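About Rostwood

Rostwood makes shape blocks and sorting sets for preschools, kindergartens, and families. We work out of a two-room shop behind the old Martens feed store. Anouk Kuipers runs the shop floor and does most of the drawing. Griet Wouters handles orders, schools, and repairs.

How we got started

Griet taught a mixed-age preschool class before there was a Rostwood. Her room had a shape sorter that had lost most of its pieces, and the manufacturer no longer sold replacements. Anouk had a 3D printer at home and offered to make a new heart and a new star. The first heart was too wide for its hole. The second one fit, and by the end of that April the whole sorter had been replaced.

Other teachers in the building asked for the same thing. For a while we only made missing pieces, one at a time, from measurements people sent in on the backs of envelopes. We still do this work, and it still takes up a good part of the week. Complete sets came later, when a school asked for blocks that matched across four classrooms so that pieces carried from one room to another wouldn't matter.

What we make

Our main product is the Cerar set. It has a cube, a cylinder, a hexagon, a triangle, a star, and a heart. Each shape is a solid prism thick enough to stand up by itself, so children can sort the pieces flat, line them up, or stack the ones that will stack. The colors are red, yellow, green, and blue. Color isn't tied to shape. You can order yellow hearts or green hearts, and many teachers ask for a mix so that sorting by color and sorting by shape give different answers.

The Trutska set is for older children. It adds pieces with tabs and pegs on them, which have to be turned the right way before they go into the tray. It comes with a deeper tray and a sheet of layouts to copy. The layouts were drawn by Griet and tested in her old classroom, where the one with the overlapping triangles was dropped after the first morning.

We also sell plain wooden boards as a work surface. A board gives a child a clear edge to work inside, and it can be carried to a shelf at lunchtime with an unfinished row still on it. Ours have no paint and no printed lines. We tried lines one year and the children put every block on a line and stopped there.

How the blocks are made

Every block is printed in layers, and we don't sand the layers away. You can feel fine ridges on most of our pieces. On a cylinder they often run in rings across the top. Some buyers expect a glossy surface like molded plastic, so we mention this before they order. We prefer the matte finish. It's easier for small hands to grip, and scuffs don't show much.

Edges are slightly rounded. The points of the star are the part we have changed most. On the early stars they were sharp enough that Griet sent back the whole batch. The present star is the fourth version, and its points are blunter and a little shorter.

After printing, each piece is checked by hand, tried in a tray, and packed in a cotton bag with a shape card. The cards list every piece in the bag, which makes cleanup easier at the end of the day. If a piece rocks when it's set down, it goes in the reject bin.

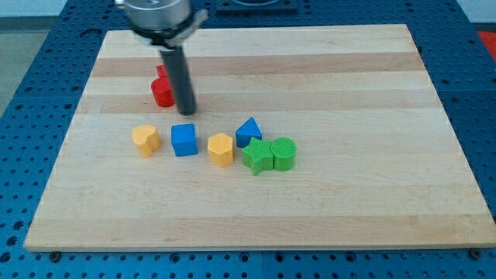 Can we order one shape in a color that isn't in our set?

Any shape in the Cerar set can be ordered singly in red, yellow, green, or blue. Write the shape and the color on the order form, and add the year you bought the set if you know it. Older trays have slightly smaller openings, and we keep the old drawings so that the new piece will fit.

Schools and group orders

Classroom orders come as 3 or 4 matching sets in one carton, with the bags labeled by room. We can put the labels on in any language you send us, as long as you check the spelling first. The largest order we take in one go is 100 sets. Beyond that we split the delivery, since the shop has only one packing table and the cartons end up in the hallway.

We lend a sample set to any school that wants to try one before buying. Keep it for two weeks, let the children use it, and send it back in whatever state it's in. A used sample tells us more than a clean one.

Cleaning and repairs

Wash the blocks in warm water with dish soap and lay them out on a towel. Don't put them in the dishwasher, where the heat can warp the thinner parts. An old toothbrush works well on the ridges. Boards should be wiped with a damp cloth and dried standing on edge.

Chipped pieces can be sent back for replacement. Put a note in the package with your name and school, please. There is a shelf in the shop with blocks that arrived with no note at all, and we would like to return them.

Visiting

The shop is open to visitors by appointment. There is a low table by the window with sets on it, and children are welcome to use them while you look around. Parking is in the Martens lot. Ring the side bell, Unit 415, as the front door sticks.

Page last updated 11/22/23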